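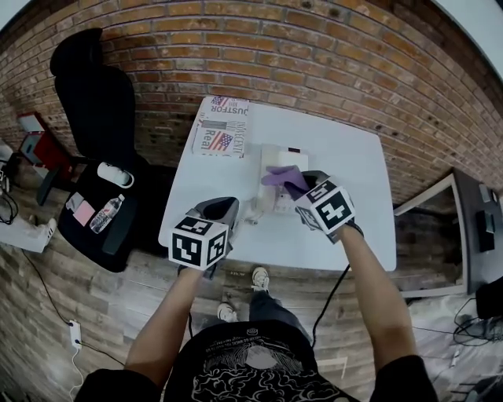 Student Project Report
Noise and Study Habits in the Gravelmont Reading Rooms
Submitted by Dwynwen Rosser, 31 Jul 2018

1. Purpose
The project examined whether background noise affects how long students remain in a shared reading room. It was carried out in the Mondum and Detum rooms at Gravelmont, which differ in size and floor covering.

2. Method
A questionnaire was sent to 200 students in January, and 109 replies were received. Sound levels were also recorded in both rooms on 9 mornings. Replies from students who had used only one of the rooms were analysed separately.

3. Findings
Most respondents preferred Detum, which is carpeted. Conversation was named as a disturbance more often than doors or traffic. Students who wore headphones reported longer stays, although the sound readings did not explain the difference between the rooms.

4. Limitations
The readings were taken before noon only. Evening use was not studied.

5. Recommendation
It is recommended that the door closers in Mondum be replaced and that group work be moved to the ground floor.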